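Buscar en el archivo de actas
Buscar
Introduzca un término

Acta de la reunión ordinaria de coordinación de cafetería y venta rápida
Centro de trabajo Hultthorpe, sala de la planta baja
7 de mayo de 2026

Compartir 10 · Comentarios 0

Preside: Piyumi Saha. Asisten representantes de compras, mantenimiento, prevención y administración. Excusa su ausencia el delegado de la planta de Beddoe. Se abre la sesión con quórum suficiente.

1. Aprobación del acta anterior
Se aprueba con una corrección en el punto 4: donde dice «proveedor de lácteos» debe decir «proveedor de pan».

2. Suministro de bocadillos y sándwiches
Compras expone la situación del contrato con Javero. El pedido mínimo semanal queda fijado en 300 unidades, con entrega antes de la apertura. Javero solicita pasar a 1000 unidades mensuales de bebida embotellada en un único envío. Administración se opone por falta de espacio en la cámara. Se acuerda mantener la entrega fraccionada y revisar la cláusula en agosto.

El etiquetado de alérgenos deberá figurar en cada envase individual. No se admitirá la etiqueta colectiva en la caja de transporte. Compras lo comunicará por escrito al proveedor.
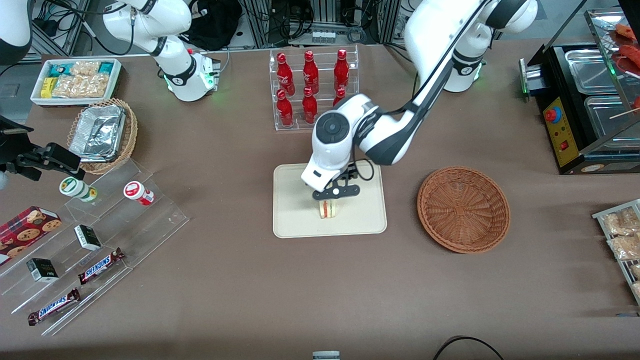

En cuanto a las mermas, se aplicará el criterio ya vigente en Beddoe: el producto con fecha del día se rebaja un 50 % en la última hora de servicio y el sobrante se registra por referencia. La hoja de registro se entregará a administración al cierre de cada semana.

3. Equipo de frío
Mantenimiento informa de que el termostato de la vitrina Troro presenta una desviación respecto a la sonda de control. Se solicita presupuesto de sustitución. Entretanto, lectura manual al inicio y al final de cada turno.

4. Pagos
Se mantiene el importe mínimo con tarjeta. La propuesta de suprimirlo obtiene dos votos a favor y tres en contra.

5. Ruegos y preguntas
Prevención pide despejar el paso al cuadro eléctrico. Se pregunta por la reposición de servilletas; compras confirma que el pedido está cursado.

Sin más asuntos, se levanta la sesión. La próxima convocatoria se remitirá por correo interno.

Me gusta 0 · Compartir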